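A Garden Full of Grippers

The road out to Drosthorpe is the sort you drive with one eye on the odometer, and I had been told to turn left at 2330, which I took to be a mailbox and which proved to be a number painted on a milk churn. By then I had passed it twice. The third time a man in rubber boots waved me in without asking who I was, and I parked on the grass between a minivan and somebody's very old motorcycle.

I had come for the summer open day at Hinitz, a small outfit that teaches robots to pick things up. If you are imagining a glass building with a fountain, so was I. Hinitz works out of a former seed warehouse with a long garden behind it, and when the weather is good (it was glorious) most of the demonstrations move outdoors, under the trees, where there is shade and somewhere to set down your coffee.

They sign you in at a card table. I was given a sticker that said 212, and I wore it all day and forgot to take it off before I went into the grocery store that evening. The woman handing them out told me they had printed 223 and were getting nervous, and would I mind terribly sharing a program with the couple behind me. I didn't mind at all. They were retired schoolteachers who had read every line of it already and steered me to the good parts.

Inside the warehouse it was cool and smelled of machine oil and, faintly, of onions from the lunch counter. The two big arms stood at the far end, sorting plastic kitchenware into bins while a young engineer named Claeys talked over the noise. One of them dropped a ladle and the children in front cheered, so of course everybody hoped it would drop another. Claeys took it well. He explained that an arm like that can repeat one motion all day long and never tire of it, and that the trouble starts when you move the bin a few inches, or swap the ladle for a sponge, or let the sun come around to the window. People deal with all of that before they are properly awake in the morning. A machine has to be shown.

The showing is what I had really driven out to see. For years, Claeys told us, the usual way was to steer the robot itself through a task, slowly, with a pair of joysticks, and he made a face that suggested he had spent a good many afternoons doing it. What they like better now is to take the robot's hand off the robot and give it to a person. You hold it by the grip, you squeeze, the fingers close, and a camera mounted on the tool records everything from the hand's own point of view. You can walk into a kitchen with it, or a barn, or a garden. The robot gets the recordings later and tries to learn from them.

We trooped outside to have a go. There were several stations along the paving, each with its own little crowd, and I ended up waiting a good long while at a table near the trees, which gave me time to watch how differently people went about it. The children were the best, I'm sorry to report. They just grabbed. The grown-ups (me very much included) crept up on things as if they might bite, squeezed too soon, apologized to the tool, and started over.

When my turn came I was coached by Mieke Willems, who has a lovely calm way of talking, like a good piano teacher on a bad day. "Let the pads find it," she said. The pads are ribbed and fan out a little around whatever they meet, so you needn't be perfectly lined up, but you do have to trust them, and that took me four tries. My wrist wanted to do everything my fingers usually do. By the end I had a new respect for anyone who keeps this up for an afternoon.

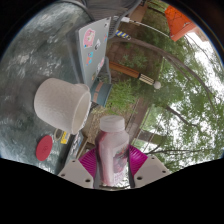 Mieke said the drinks bottles were her favorite thing to hand a beginner. Clear plastic is hard for a camera to make sense of, she told me, and a table with other people's mugs and laptops on it is a good deal closer to real life than a bare workbench. Zusach, who was waiting behind me, wondered aloud whether a robot that learned from the likes of us would pick up our bad habits too, all the hesitating and the second tries. He had been hoping for a machine to help his mother at home, he added, and he would rather it were careful than quick.

Mieke thought that over before she answered. Some of the fumbling gets weeded out, she said, but they keep more of it than visitors expect, and a recording in which somebody misses and then recovers can be worth having. As for helping at home, she wouldn't promise him a date. He seemed to like her better for it, and the two of them were still talking when I wandered off in search of pie.

The pie was rhubarb, and it was gone by three. I sat on an overturned crate with my schoolteachers and we compared notes on our technique, which in all three cases was poor, and then a bell rang and the man in the rubber boots started folding up the card table.

Hinitz plans another open day in August. Wear shoes you don't mind getting grass on, and look for the milk churn.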